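Search this site...

About Trodska

Trodska sets up two-armed robot work cells for small shops that put parts together by hand. We sell the cell, called Skakero, and we sell the time it takes to get it doing your job. Most customers need both.

We started in February with a bench and one customer, Karam, who wanted caps and rings picked up and passed along without building a special fixture for each size. We now have four people and a waiting list. Most of our work is still small round parts.

What you get

A Skakero cell is two black arms with fingered hands, a control box, and our Tilis software. You supply a table and a power outlet. The hands have jointed fingers and a thumb, so one setup can handle parts of different shapes. A change of part usually takes us 40 minutes - longer if the part is slippery.
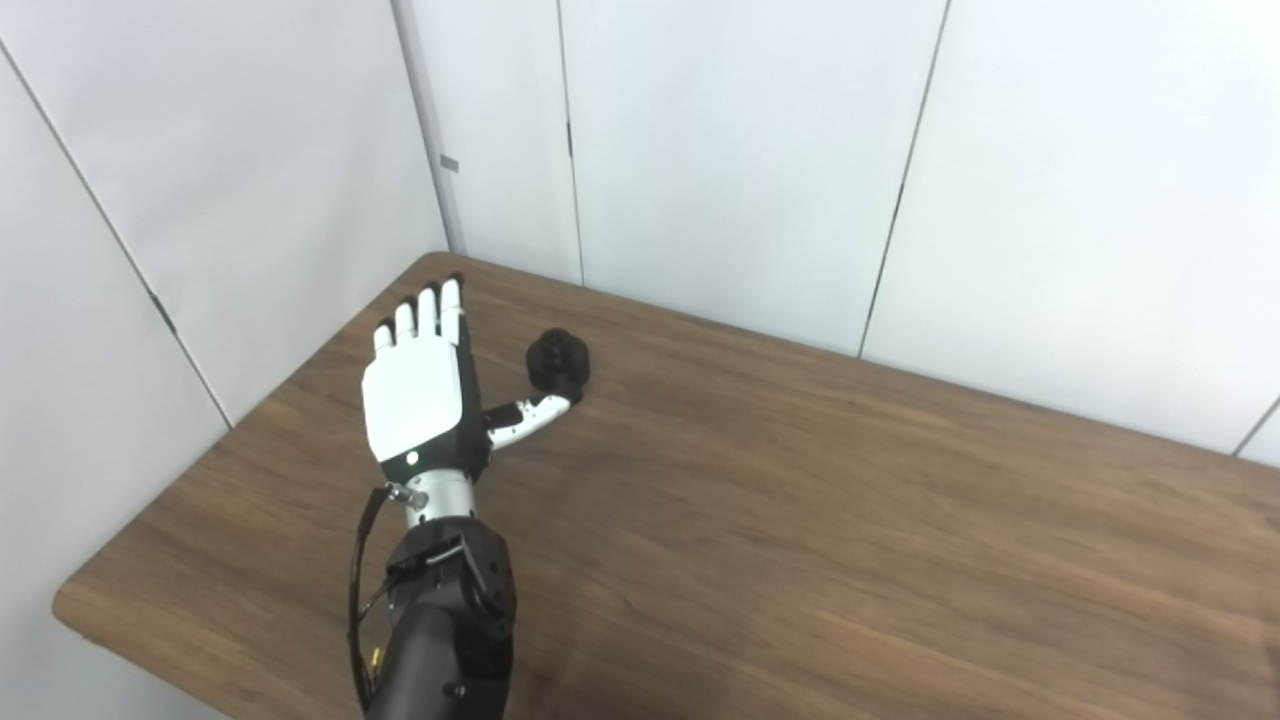
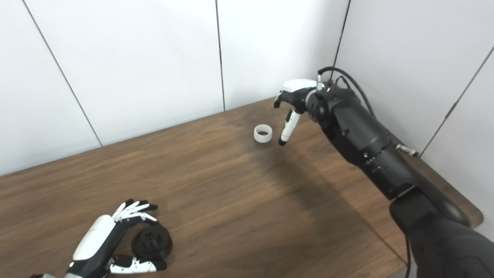 Practice work with small parts on a wooden tabletop.

Reading time: 2 min

How a job goes

You mail us a box of your parts. We try them on our own table first and send you a short report with the pick rate and the parts we had trouble with. If the numbers are poor we tell you and charge only for the trial, which is 400 dollars. If they are good, we come to your shop and set up the cell on site.

We ask for at least 80 sample parts, including a few bad ones. Please don't clean them up before you send them. We need them the way they come off your line.

What we don't do

We don't handle glass, food, or anything too heavy for one hand to hold. We don't rent cells by the day. The arms are slower than a trained person on most jobs, and the quote we give you will show by how much.

Service is included for the first year. After that you can pay by the visit or take a yearly plan - the prices are on the service page.

Page updated 6/30/20

3 comments | 12 shares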